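Ilze Lūse keeps the sorting room at Pitstead, where old building blocks come in from families and schools and go out again as complete sets. I visited her in November, a little after nine in the morning, and she was already washing her hands for the second time. "The dust of old toys is a special dust," she told me. "It does not leave the fingers."

She came to this work from a library in Drallby. There she repaired books, and one winter she was asked to look at a chest of blocks which stood in the children's corner. Many were chipped, and the sets were mixed together. She took the chest home and sorted it on the kitchen floor during four evenings. "I was happy in these evenings," she says. "I did not expect it. My husband had to walk around me to reach the kettle."

Now the deliveries are bigger. The last one from Drandia had 439 pieces, and 351 of them could be used again. The others were split or had a swollen side. She does not throw them away at once. They stay on a shelf for one month, because sometimes a family writes to say that a certain piece was important to them.

I asked her how she begins with a new delivery. She thought for a long moment before she answered.

"I put out only a few. If you pour everything, you see nothing, only a hill. With a few pieces the eye is calm. You see which is long, which is short, which colour has gone pale from the window."

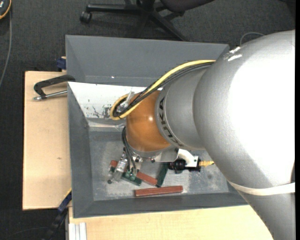 She likes a plain bin with walls for this first look. A block that rolls off a table can lose a corner, and a lost corner cannot be glued so that a child will not find it. The floor of a bin becomes worn with the years, and she has no wish to replace it. "New plastic is slippery," she says. "The blocks go where they want."

About colour she has strong opinions. The paint on the older Semwal sets is thin, and she prefers it to the thick paint of later years, which comes off in flakes. She never repaints. When I asked if the parents complain, she laughed. "Some parents, yes. The children have never written to me a complaint."

A full set has 220 pieces, and to finish one can take her several weeks. Usually it is the long ones that are missing. Her explanation is that children use them as bridges, swords and spoons, and so they travel to other rooms and stay there.

Before I left, I asked what she would do if a delivery of 1,000 pieces arrived tomorrow. She looked at the door as if it might happen.

"I would make tea," she said. "Then I would take out six or seven, and begin."

The sorting room accepts blocks in the mornings. Please bring them dry, and in a box that you do not need back.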